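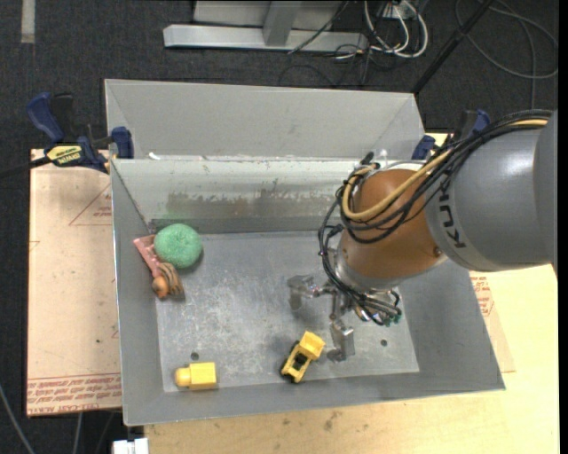
How do you keep a big toy bin from turning into a heap? We have one large gray metal bin for the whole playroom and I want to keep using it, but my son tips everything out to find one thing. I've got it up on a wooden tabletop now. With only a few things in it, like the yellow dump truck, the fuzzy green ball and that long pink thing against the side, it works fine. With 40 toys it doesn't. Dividers? Smaller bins?
Rodrigo Bragança

Olivares
Skip the dividers, they fall over. Put 12 toys in the bin and the rest in a closet, then swap them every couple of weeks. We did this in February and cleanup takes five minutes. Keep balls separate if you can. They end up under the trucks and that's when the digging starts.

Zendari
Check the rim for sharp spots before you let kids lean over a metal bin. I put split foam tubing on ours. I would also put it on the floor. Ours was on a table and got pulled off once, with a dent in the floor to show for it.

Dresto
just get smaller bins

Comments (3)

Holtetel: Second the foam tubing. Tape the ends or it slides off.

Rodrigo Bragança: Trying the 12 toys thing. The truck stays in no matter what.

Olivares: Same here with a fire engine.

12 shares

Contact us | Copyright 2020 | Back to top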